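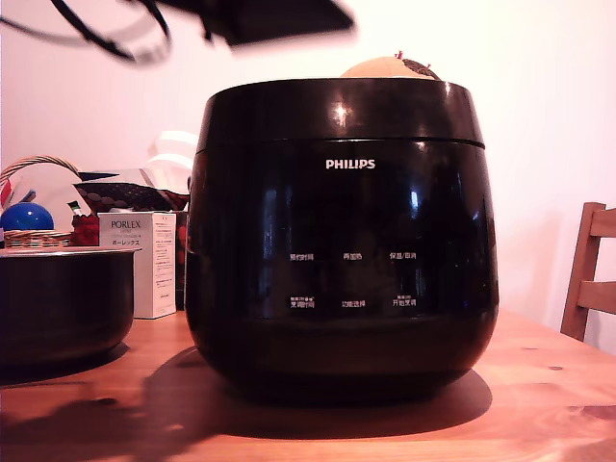 Doaa Benjelloun wrote to me that fingertip pads are the last thing she'd spend money on, and that a strip of rubber and some patience had always done the job on her arm. I held that view for years myself! Then I put a set of the Custell pads on our gripper in January, and I've been slowly coming around (my wallet would like it noted that they aren't cheap).

You get 4 pads, two thin and two thick, plus a little hex key that fits nicely in the hand. Swapping them took me more than 30 minutes the first time, mostly because I had to go back and redo the cable slack. Leave generous loops, please. Anything tight will tug at the wrist once the arm reaches down over something tall and rounded, like a rice cooker, and you'll be chasing that drift all evening.

The thin pads are lovely for working near a rim. The thick ones I found clumsy, though Tegwen Powell swears by them for boxes. 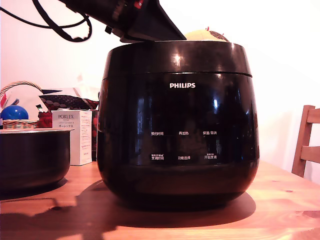
Looking after them

Wipe them with a damp cloth, let them dry, and check the screws whenever you redo the zero position. Mine loosened once, on the left side. I'd buy the thin pair again, and I do wish Custell sold it separately.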